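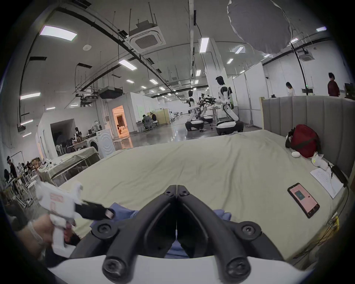 Re: Tall channel headboards - worth it or dust trap?

Wulance
Tuesday, February 20, 2024
Still going back and forth on a tall gray upholstered one with the vertical stitching, like the one behind the greenish sheet. Mine would be the Zurnwood in queen, 300 with delivery. I read in bed most nights and things pile up there. Phone, pen, paper, a bag leaning on the headboard. Does the fabric hold up to that?

Pitus
Had one for 4 years. The channels collect dust, no way around it. I run the brush attachment down each one when I change the sheets. Takes two minutes. Bags are fine if they don't have metal buckles. Mine did and it pulled a thread.

cattaneo_277
I disagree on the dust. A flat panel gets just as dirty, you only notice it less. What bugs me more is people keeping a backpack on the bed at all. It's been on the bus floor. Hook on the door, done.

Pitus
Bag on the bed never hurt anybody. I wash the sheets every week.

Wulance
It's a habit at this point, I won't lie. What about pens? I'm more worried about ink than dust.

cattaneo_277
Cap it or use a pencil. I got ink on a pale sheet in January and it never came out. Gray headboard would hide it, the sheet won't.

Pitus
Agree on that one. Measure the wall outlet too - mine ended up behind the headboard and the charger cord has to come around the side.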